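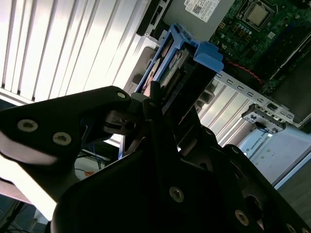 Category: Robotic disassembly

Carrilho Guidelines

The Carrilho Guidelines are a set of good-practice rules for the robotic disassembly of discarded desktop computers. They cover the preparation of the machine, the order in which parts are removed, the limits on gripping force and the records kept for each unit. The guidelines were drawn up at the Trirnier recycling works and are named after the building in which the first version was tested. They are voluntary and have no legal force, although some buyers of recovered parts ask for them in contracts.

Background

Early robotic lines at Trirnier were governed by general machine safety rules, which said little about the objects being handled. Damage to drives and board connectors was recorded under a single heading, and the causes could not be separated. A trial batch of 3,000 desktop units was used to sort the faults by type. The most common were side loads on connectors, cables caught between the fingers, and drive carriers pulled before their latches had been released. The first version of the guidelines dealt with these three faults only.

Scope

The current text contains 21 clauses in four parts: preparation, handling, removal and records. It applies to tower and small desktop cases with a removable side panel. Laptops, servers and machines with liquid cooling are excluded. The guidelines do not replace the risk assessment for the robot cell, and clause 2 states that where the two differ, the stricter rule is to be followed.

Preparation

The unit is disconnected from the mains and laid on its side with the panel off. The operator confirms that the case cannot slide when pushed by the arm. Loose screws are taken out of the case by hand. Where the processor cooler is to be removed, this is done before any drive work — the cooler blocks the approach path on many boards — and the processor is left in its socket until the removal stage.

Cables are treated as obstacles. Each bundle lying across the approach path must be moved, tied or marked in the work plan. A tie may be cut only when the bundle it holds has been given a new resting place.

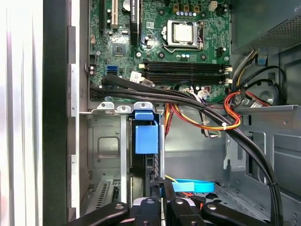
Open desktop case with the gripper close to a blue SATA cable.

Handling

Clause 9 is the most widely quoted part of the guidelines. It requires that the gripper approach a drive carrier along the line of its rails, close at reduced speed, and pause before any pull is applied. Contact with the circuit board of the drive is not allowed. The carrier is to be held by its plastic parts, and the grip must be released if the wrist force rises before the latch is free.

A camera view from the wrist is recommended for the final approach. Fixed cameras above the cell may be used as well, but are not accepted as the only view, as the fingers tend to hide the latch from above.
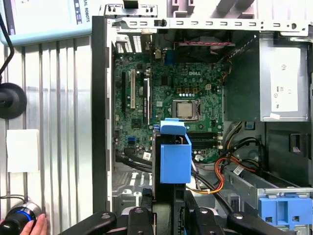 The same part of the text sets out when a person may reach into the cell. The arm must be in a stopped state, and the operator must be able to reach the stop control without crossing the path of the arm. Hand guiding is permitted at low speed for teaching new positions.

Records

Each unit is given an entry listing the parts removed, any forced release and any part set aside as damaged. Entries are kept until the parts have been sold or scrapped. The Plondow site adds a wrist camera still for each drive, a practice listed in the guidelines as optional.

Criticism

Operators at Plondow have argued that the pause in clause 9 is too long for carriers with a simple spring latch. A shorter pause was proposed for the Giso gripper, which has force sensing in both fingers, but the change was not adopted. The lack of any rule on coin-cell batteries has also been raised.

See also

Drive carrier
End effector
Work plan (robotics)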